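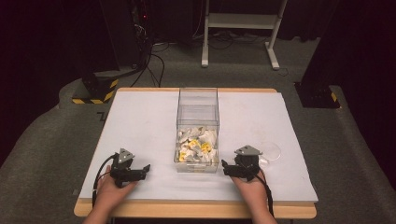
Clear box, crumpled bits, one small dish. The whole setup.

So every tidying account I follow says the same thing now: put it all in clear boxes and you'll finally use what you have. I have my doubts.

A tall clear box shows you what's against the walls. The middle of the heap is still a mystery, and you still end up digging from the top like it's a bag of chips.

Dirwood wants $27 for a set of 4. The Dollholm ones are $74 and as far as I can tell the difference is the lid.

Also, how come the box is always mostly air? Fill the bottom third and the rest is just shelf space you paid for.

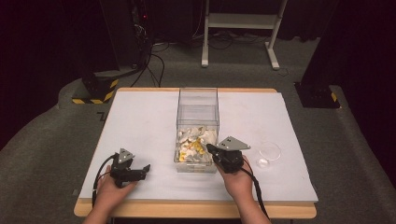
And the little round dish. Every guide has you move a few pieces into a dish "for sorting." Fine, but then you own 2 containers and the same pile.

White and pale gray pieces on a white table, too. The yellow ones I could find from across the room. The rest, good luck - and a clear dish on white is just asking to get knocked off.

I'll give it until March. If I'm still digging from the top by then, it's all going back in a shoebox.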